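Karam Fellowship Fund to Place 75 Doctoral Candidates in Humanities Archives

Cirley Foundation and Trosoncombe College announce a joint program in support of historical research and doctoral completion

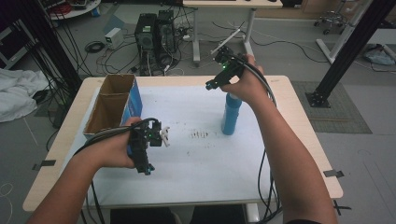
A Five-Year Commitment to Doctoral Study

TROSONCOMBE, 17 Jul 2021 – The Cirley Foundation and Trosoncombe College today announced the creation of the Karam Fellowship Fund, a program that will support doctoral candidates in history, languages and literature whose work depends on long stays in archives and special collections. The fund will make 75 awards over five years. The first group of fellows will take up their places in the coming academic year.

Each fellowship covers tuition and fees for the final two years of doctoral study, a living stipend paid monthly, health coverage, and a separate allowance for travel to collections in the United States and abroad. Fellows will not be asked to teach during the term of the award, though those who wish to gain classroom experience may apply to teach one course in their second year at the regular rate of pay.

The fund is open to candidates enrolled at any accredited doctoral institution in the United States. Fellows will remain registered at their home universities and will receive their degrees from those universities. Trosoncombe College, which does not award the doctorate in the humanities, will act as host and administrator. It will provide office space, library privileges, and access to its own manuscript holdings for fellows who choose to spend part of the award period on campus.

"Many candidates finish their coursework and examinations on schedule and then spend years trying to pay for the research itself," said Rasha Abu Hammour, director of the Karam Fellowship Fund. "The documents they need may be held in four or five different cities. A summer grant will pay for one of those visits. We wanted to offer support that lasts as long as the work does."

Origins of the Fund

The fund takes its name from the Karam bequest, received by the Cirley Foundation for the advancement of scholarship in the humanities. Under the terms of the bequest, income must be spent on people engaged in original research and may not be used for buildings or endowed chairs. The foundation's board approved the outline of the fellowship program in March, following a review of its existing grants to graduate students.

That review found that the foundation's short-term travel grants were reaching students early in their doctoral work, but that few applicants returned for support at the writing stage. Former grant recipients who were interviewed described taking on outside employment in order to finish, and several reported changing the subject of a dissertation after a planned archive visit could not be funded. The foundation's short-term grants will continue and will be administered separately from the new fund.

Trosoncombe College was chosen as host after a call for proposals. The college has a long record of admitting older students and students returning to education after years of paid work, and its proposal asked that the fund place no limit on the age of applicants or on the number of years that have passed since an applicant's first degree. The foundation accepted that request in full.

The Drindia Papers

Fellows in residence will be given early access to the Drindia Papers, a collection of correspondence, lecture notes, photographs, and household records documenting the lives of women who taught languages and literature in segregated high schools and colleges in the late nineteenth and early twentieth centuries. The collection fills 904 archival boxes. It was transferred to the college library from private ownership and has not previously been open to researchers.

Library staff have completed a first inventory of the papers and are now preparing a full finding aid. Among the materials already described are letters between teachers and their former students, draft translations from German and French, summer school transcripts, and the minutes of reading circles that met in private homes. A number of the women represented in the collection pursued graduate degrees over many summers while holding full-time teaching positions during the school year.

Portions of the collection are fragile and will be made available by appointment only. Some personal correspondence remains restricted under the terms of the transfer agreement, and the library will publish a list of restricted series together with the dates on which each will open. Researchers who are not fellows may apply to consult the unrestricted portions of the collection once the finding aid has been published.

"These records show how graduate study was carried on by people who had very little time to give to it," Abu Hammour said. "There are letters asking for a book to be mailed before the end of term and letters asking whether a residence requirement could be met in the summer. Historians of education will find a great deal here, and so will anyone interested in the teaching of modern languages in this country."

Eligibility and Selection

Applicants must have completed all requirements for the doctorate other than the dissertation by the start date of the award. Candidates in history, classics, comparative literature, modern languages, religious studies, philosophy, and related fields are eligible. Candidates in the social sciences may apply when the dissertation rests mainly on archival sources.

Applications will be read by a panel of faculty members drawn from institutions other than Trosoncombe College. Panel members will serve terms of no more than two years and will not review applications from their own universities. The panel will consider the quality of the proposed research, the fit between the project and the collections to be consulted, and the feasibility of the timetable. Fluency in the languages required by the project must be shown by transcript or by a letter from a qualified instructor.

A complete application consists of the following:

A statement of the research project of no more than 2,000 words

A list of collections to be consulted, with a proposed schedule of visits

One chapter of the dissertation or a comparable sample of written work

A letter from the dissertation adviser and one further letter of reference

An official graduate transcript

There is no application fee. Applicants who are caring for children or other family members may request an additional allowance, and such requests will be handled apart from the selection process and will not be seen by the panel. Fellows may pause the award for up to one year for reasons of health or family responsibility without loss of funding.

Requirements During the Award

Fellows will submit a brief written report at the end of each academic year and will present their work once at the annual Karam Colloquium, to be held on the Trosoncombe campus and open to the public without charge. Travel and lodging for the colloquium will be paid by the fund and will not be deducted from the fellow's research allowance.

Fellows retain all rights in their work. The fund asks only that its support be acknowledged in the dissertation and in any publication based directly on research carried out during the award period. Digital copies of documents made by fellows at outside collections remain subject to the rules of the holding institution.

Timetable

Application forms and full guidelines are available from the fund's office and on the Trosoncombe College website. Candidates who have already written to the college about the program do not need to register their interest again. Applicants will be told of the panel's decision in writing, and unsuccessful applicants may reapply in any later year in which they remain eligible.

About the Cirley Foundation

The Cirley Foundation makes grants to individuals and nonprofit institutions for research, publication, and public programs in the humanities. It does not accept unsolicited proposals outside its announced programs.

About Trosoncombe College

Trosoncombe College is an independent liberal arts college offering undergraduate degrees in the arts and sciences and master's degrees in education and library science. Its library is open to visiting scholars throughout the year.

Media Contact

Office of Communications, Trosoncombe College

Requests for interviews with Rasha Abu Hammour and for permission to reproduce items from the Drindia Papers should be sent in writing to the Office of Communications.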